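Jullow Bathroom Pack, six weeks in
Posted 14/11/2020

I train a small pick-and-place policy in simulation, and I was so tired of kitchen counters! So I bought the Jullow pack, which gives you bathroom layouts, a Panda-style arm and a recorder that saves every run as a demonstration. You steer with a gamepad or the keyboard (get the gamepad, my wrists gave out on the keyboard version in one evening).

My favorite layout is the toilet tank one. You get a spray can, a tube, a roll of toilet paper and a shiny brown figurine thing, all bunched up near one end of the tank cover. The tube is the one I keep coming back to – it stands on its cap right in front of the roll, so there's not much room for the fingers. I've saved 400 runs so far and thrown out 23 for bad grasps.

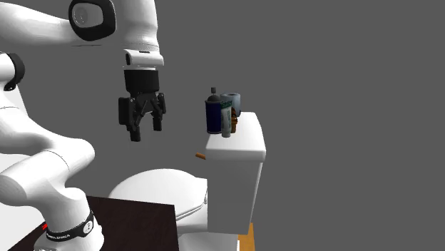
What bugs me

The background is plain dark gray and that's it. No walls, no tile. Fine for a first pass, but I want my policy to see some clutter, and I ended up pasting in textures from Wisia by hand. Export is slow too – roughly 80 seconds a batch on my machine. Reynaldo Mercado on the Alley forum has a script that helps a lot.

Would I buy it again? Yep, mostly for the recorder. The replay button alone has saved me from keeping a lot of sloppy demos. Four stars, and I'd love a sink layout by March.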